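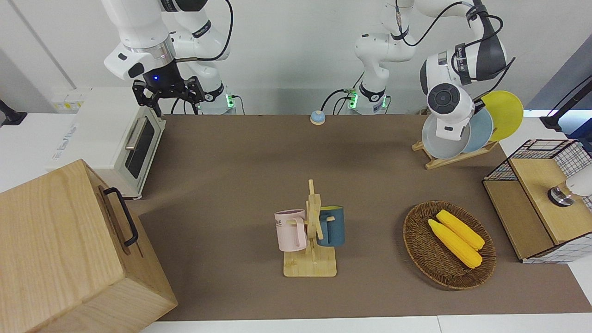 Masorov mapping exercise

The Masorov mapping exercise is a classroom activity in molecular biology in which students work out the positions of restriction enzyme sites on a circular piece of DNA. It is used in upper high school and in the first year of college. Students are given the sizes of the DNA fragments produced by several enzymes, alone and in pairs, and must draw a map of the plasmid that fits all of the results. No laboratory is needed for the basic form, although many schools run it together with a gel.

The exercise takes its name from the Masorov workbook, the collection of paper activities in which it first appeared. It is now distributed by Trillisetti, a publisher of teaching materials, and the text in current use was released on 19/04/2022.

Background

Restriction enzymes are proteins made by bacteria that cut DNA at or near short, specific sequences. EcoRI, for example, recognizes the sequence GAATTC. A long piece of DNA may contain many copies of a given recognition site, a few, or none. The number and spacing of these sites differ from one DNA molecule to another, so the set of fragments that an enzyme produces can be used to tell molecules apart.

A plasmid is a small DNA molecule, usually circular, that is copied separately from the chromosome of the cell. A circle behaves differently from a line when it is cut. One cut in a circle gives a single linear piece of full length, while one cut in a linear molecule gives two pieces. In a circle, the number of fragments is equal to the number of cuts. Students who have only worked with linear DNA often miss this, and the first page of the exercise is given over to it.

Restriction maps were widely used before DNA sequencing became cheap. They are still made in many laboratories as a quick check that a cloned plasmid has the expected structure.

Content

The student packet describes a plasmid of 9 kilobases, called pMas in the text. It contains an origin of replication, a gene for resistance to ampicillin, and an insert whose direction is not given. A table lists the fragments from single digests with EcoRI, BamHI and HindIII, followed by the fragments from each double digest.

BamHI cuts the plasmid once. Its site is placed at the top of the circle and serves as the zero point. EcoRI cuts twice, giving fragments of 7 and 2 kilobases. The BamHI and EcoRI double digest breaks the larger of these fragments into two parts, which shows that the BamHI site lies inside it. At this stage there are two possible maps, each the mirror image of the other, and both are accepted. The HindIII results are then added, and students must keep the same orientation for the rest of the work.

The last section deals with the insert. One of the HindIII sites lies inside the insert and away from its center, so the fragment sizes change if the insert is turned around. Students predict the fragments for both directions and decide which prediction agrees with the table.

Procedure

The teacher's notes allow 60 minutes. Students work in pairs with the packet, a pencil and a sheet of blank circles. Some teachers hand out paper strips cut to scale, which can be taped into a loop and cut with scissors at the marked sites.

The notes give the following order of work:

Add up the fragments in each digest and compare the total with the size of the plasmid.
Place the enzyme that cuts once.
Place the sites of the second enzyme, using the double digest.
Draw the mirror image and choose one of the two maps.
Add the third enzyme and check it against both remaining double digests.
Test the two directions of the insert.

A total that comes out too low usually means that two fragments of the same size have run together and been listed as one. One of the digests in the table was written to have this problem. Teachers are advised to let students find it for themselves during the first step. 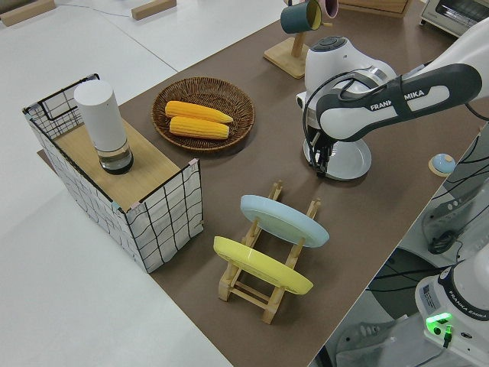

Variants

The Phelan version replaces the table with a drawing of a gel. Students must first read fragment sizes from a ladder - a mixture of DNA pieces of known length - before they can start on the map. Because small fragments move farther through the gel than large ones, and the distance is not in direct proportion to size, a calibration curve has to be drawn on semi-log paper. This version takes a second class period.

The Plemunthorpe version is meant for students who have already completed the standard packet. It adds partial digests, in which the enzyme has not cut every site in every molecule. The extra bands are sums of neighboring fragments and can be used to decide which pieces lie next to each other. It also leaves out one of the double digests, and students are asked to state which parts of the map can no longer be settled.

A linear version exists for classes that do not cover plasmids. It uses a fragment of viral DNA and has no mirror-image step, as one end of the molecule is labeled.

Common errors

Errors reported in the teacher's notes include treating the plasmid as linear, placing a site by the order of fragments in the table, and assuming that the largest fragment must contain the origin of replication. Fragment tables are listed by size and say nothing about position on the circle.

Another frequent error is to switch between mirror-image maps partway through. The resulting map may fit each double digest taken alone but fails when all of them are compared.

Assessment

The standard marking guide awards 100 points. More than half go to the finished map and its agreement with the table, and the remainder to the written account of how each site was placed. A map drawn in the opposite orientation receives full credit if it is consistent throughout. Distances do not have to be drawn to scale, but they must be labeled in kilobases.

See also

Agarose gel electrophoresis
Cloning vector
Restriction enzyme
Southern blot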